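The colour of tape

How a small upholstery and lighting shop in Treder keeps track of what goes where 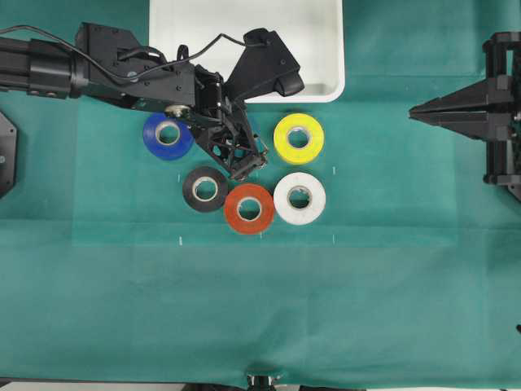 Periklis Tsoukalas buys electrical tape by the carton and uses very little of it on wire. His workshop on the lower end of Plasen Road repairs floor lamps, desk lamps and the odd radio cabinet, and most of the tape goes onto labels, bundles and drawer fronts. He works with five colours. Blue and yellow sit in the back row on the green cloth, with black, orange-red and white in front, all of them flat so the cardboard cores face up and a finger can hook one out.

Blue marks a lamp that has been looked at and priced. Yellow means the owner has to be called. Orange-red goes on anything that must not be plugged in, and Tsoukalas wraps it twice around the plug itself so that it can't be missed. White is for writing on. Black is the only one that regularly ends up doing the job printed on the carton.

The system started when he took over the stock of the old Lauritsen hardware store, which came with 22 cartons of mixed tape and no list. He had been using paper tags until then. They fell off in the van, and one October he returned a brass reading lamp to the wrong house.

"The woman liked it better than hers," he says. "I still had to go and get it back."

He stores the rolls on their sides in shallow drawers, away from the window. Heat makes the adhesive creep out at the edges, and a sticky roll picks up every bit of lint in an upholstery shop. Rolls that have been stacked under something heavy go oval and won't pull evenly. He cuts with scissors, folds the last centimetre under to make a tab, and never stretches the final turn, which is the part that lifts.

The shop has put nearly 4000 repairs through its books. The current ledger, a grey Stotance with a cloth spine, is at number 970, and he starts a new one at 1000. Each entry has a scrap of coloured tape beside it in the margin.

Related stories

Rewiring a desk lamp: what to ask before you pay
Inside the last button shop in Treder
Drawers that stick, and how to fix them
Reader letters: the tools we inherited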